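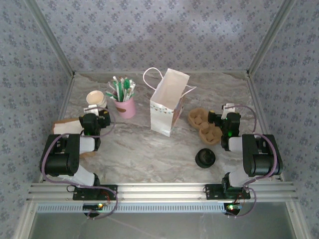
White paper bag with twisted handles, pink cup with a heart and molded-pulp cup carrier on a marbled tabletop.

Zindance introduces Grilteo, a simpler way to pack take-out drinks

MEVVILLE, Wednesday, January 25, 2023 — Zindance, a supplier of paper packaging for cafes and small bakeries, announces today the start of sales of Grilteo, its new packing set for take-out drinks. The set is sold to cafes in Mevville and in the neighboring town of Srithong.

Grilteo brings together the items which a cafe uses for one drink order: paper cups, a molded-pulp carrier and a paper bag with handles. Until now many of our customers bought these items from different suppliers, and the carrier did not always fit in the bag. In Grilteo the sizes are matched, so the carrier goes flat to the bottom of the bag and the cups stand straight during the walk home.

The set was tested from September in 46 cafes. Staff were asked to pack their usual morning orders and to write down every spill and every torn handle. Following their remarks, Zindance made the bag wider at the base and changed the position of the handles. The cafes also asked for smaller deliveries, as the storage room behind a counter is often very limited.

Grilteo is offered in 3 sizes. Each box contains 100 bags with the carriers that belong to them; cups are ordered separately, and a cafe can continue to use its own printed cups if the diameter is suitable. Bags and carriers are delivered flat or stacked, and one box fits under a normal counter.

Zindance recommends to place the carrier in the bag first and the cups after — this order was the quickest for most of the test cafes. A printed card with the packing steps is included in every box.

Cafes which took part in the test keep their present price until the end of their contract. New customers can ask for a sample bag and carrier without payment at the Zindance office in Mevville, or through their usual sales contact.

About Zindance
Zindance supplies paper bags, cups and carriers to cafes, bakeries and market stands. The company has its office and warehouse in Mevville.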